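OK I have to talk about the trotting card at Harside on Sunday, so settle in, this is going to be a few posts.

First, the track. If you've never been, it's a half-mile oval with turns so tight you can hear the drivers talking to each other from the rail. There were 500 people there, tops, and every one of them was yelling by the last quarter.

The race I drove out for was the fifth. Fothergill, a seven-year-old gelding I've been following since he was a green kid breaking stride every other start, drew post eight. Post eight on a half-mile track! You might as well start from the parking lot.

His record from the outside this season was 2 wins from 16 starts, so I put five bucks on him out of pure loyalty and went to get a coffee.

Jucélia Fagundes was driving. I've said it before and I'll keep saying it — she has the most patient hands on this circuit. She let the whole field go and tucked in at the back like she had all afternoon.

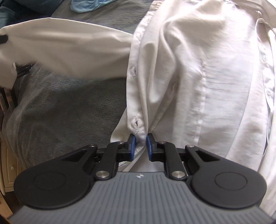 They hit the half and she still hadn't moved. Bremton was out front setting a soft pace, and the guy next to me had already torn up his ticket (he had Fothergill too, we'd bonded).

Then she tipped him out three wide going into the last turn. Three wide on THAT turn. I would have told you it couldn't be done.

He never broke. Flat, square, honest trot the whole way around, and he just kept coming. Fourth at the top of the stretch, second with maybe fifty yards left, and he got Bremton by a nose right on the wire.

I spilled the coffee. Most of it went on my program, so I no longer know who won the sixth.

What I love about trotters is that the driver can't just ask for everything at once. Push too hard and they gallop, and your day is over. She asked him a little at a time, and he gave it to her a little at a time.

He's entered at Ikdale next, in June, on the big track with the long stretch. I've already asked for the day off.

If anyone here is going, come find me at the rail by the top of the stretch. I'll be the one yelling way too early.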